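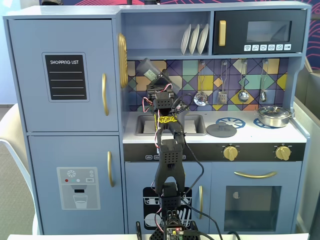
## Druren Play Rug, 74 x 40 inches

I stock two rugs for playrooms, and the Druren is the one I keep at home. It's a flat weave from Tirumine – thin enough that a door swings over it, thick enough for knees! Juice mostly blots out with cold water (grape took me two tries).

- Colors: oat, moss, brick
- Machine wash cold, hang to dry
- Felt grip pad, add $15

**$277, free pickup at the Draltside shop**

Brick is back in April. I can hold one for you if you email me, and I'm happy to mail a swatch of the other two.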